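2025-08-15
Flevton bench, Obi arm, toy kitchen task. Entry by J. Neves, checked by Liesbeth Bakker.

Protective stop during run 1107. Arm halted on its own while closing on the oven door handle. Joint 2 reported following error, then the controller dropped drive power. E-stop not pressed. No injury, no damage found to arm or oven.

Log shows the commanded position jumping between two consecutive cycles. Gap in the time stamps just before it: 2000 ms with no packets from the planner. The planner carried on counting, so when the link came back it sent the point it thought the arm should have reached. The watchdog should have tripped long before that. It was set to warn only, left over from the June tests.
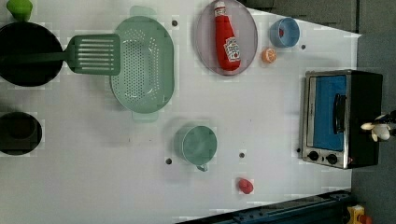 Tried to repeat it by pulling the network cable at low speed, everyone outside the marked area. Same jump, same stop, 2 out of 2. With the watchdog set back to stop, the arm holds position and refuses new points until reset.

Cause of the original dropout still open. Liesbeth suspects the switch shared with the Sitico logger. I am less sure, as the logger shows no gap of its own.

Changed: watchdog to stop, setting locked in the Nundano config. Speed limit lowered until the link fault is found.
To do: own switch for the arm, re-run the brake test on joint 2, check the other cell for the same warn-only setting.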